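Aker Backdrop Cloth, Black

Plain black fabric for display tables, stalls, school corners and small photo setups. The cloth is sold by Clostico as a single piece with no seams, no printed side and no pole pocket. It hangs from a rail, a shelf edge or a wall, and there is enough length to let the bottom fall over the back of a table.

Width: 63 inches
Weight: up to 53 ounces, depending on the length ordered
Color: black, both sides
Item number: 1527

The fabric is soft and will show folds from the packet. Most of these drop out after a night on the rail. For a flat finish, iron it on the back at a low setting before hanging. If you prefer pleats, gather the cloth at the sides and hold each fold with a small metal clip. Clips are not included. The Ban clip set fits this cloth and is listed under Hanging Parts.

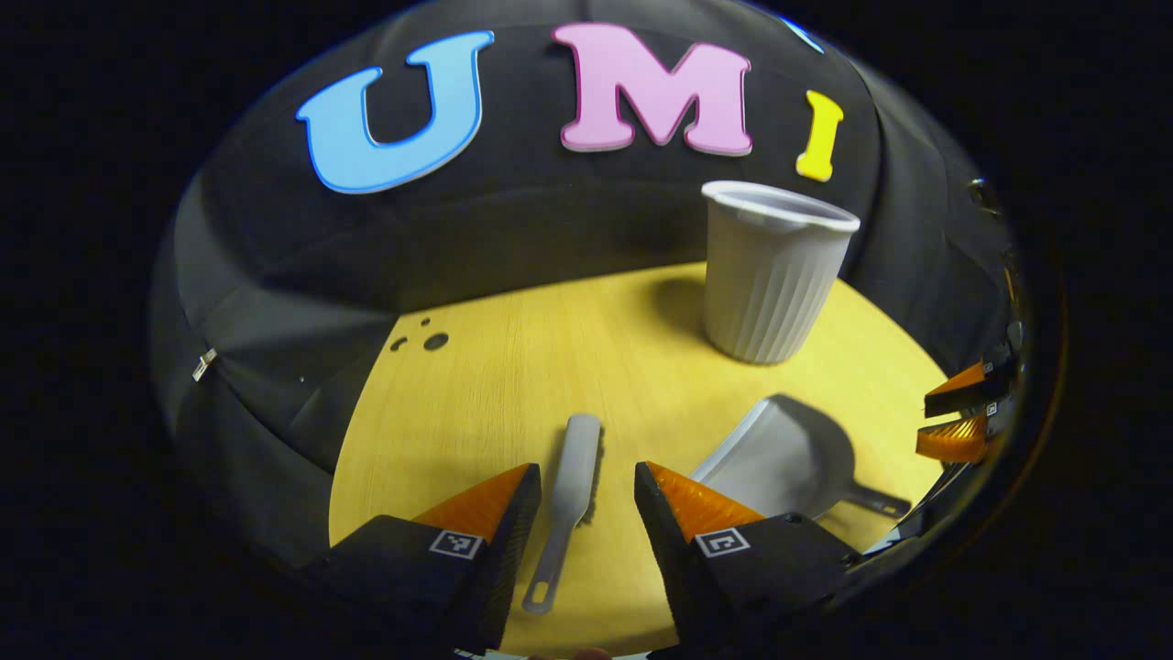
Foam letters can be pinned straight into the fabric. Use fine dressmaking pins and put them in at an angle, two for a narrow letter and three or four for a wide one. Pastel and bright colors read best against the black. Heavier letters in wood or metal should hang from the rail on their own thread, as they will pull the cloth forward.

The cloth works with square and round tables. On a round table, set the rail a few inches behind the back edge and let the sides curve forward a little. Light-colored plastic items such as cups and kitchen tools stand out well and need no extra lighting in a normal room. Dark items are better on our gray cloth, the Imo, which comes in the same width.

Care

Machine wash cold, separately for the first two washes. Hang to dry. Do not bleach. Lint shows on black, so keep a roller nearby when setting up.

Ordering

Orders placed before 2 p.m. leave the warehouse the same day. Cut lengths cannot be returned unless faulty. For orders above 900 yards, or for cloth cut to a drawing, write to Divya Shetty in trade sales. Questions about hanging and fittings go to Conall Keogh.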